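My uncle Garba Oyewole had a theory that a machine would be ready for housework the day it could be trusted with a light switch. Forget folding shirts, he said. So when Dresholm hired me to sit with their robot in April, I was picturing soup, floors, maybe a nice poached egg. I got switches! 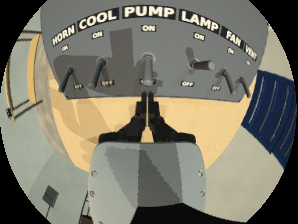 Ngozi Briggs ran the night desk and she was in love with the thing (her word was "invested"). She called it Deltov, after the old company, and talked to it over the speaker like it was a nephew home from college. "Just the lamp, sweetie," she'd say, and I'd look at the panel, HORN, COOL, PUMP, LAMP, FAN, VENT, all bent along their arc, and there would be those two black fingers parked right under PUMP. I leaned into the mic and said lamp, lamp, LAMP, like that ever helped anybody. My sister does the same thing to her toddler and gets the same results.

We had 1000 tries to get through before the people from Indport came to decide if they wanted one for their laundry rooms. Thirty a night, plus whatever Ngozi could sneak in while I was getting coffee. I started dreaming about it. In the dream I was the one with two fingers, and my mother was calling from the kitchen for somebody to please turn off the fan.

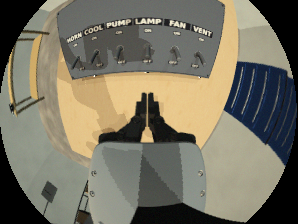 Deltov thinking it over, somewhere short of LAMP.

"Could it do my dishes?" I asked her on the third night.

"Could you, when you were 3?" she said.

I said I'd broken plenty of them. She wrote that down, I swear, right there in the log under my name, and then she pulled her chair closer to the screen and said okay, sweetie, one more time, and I put down my coffee and watched.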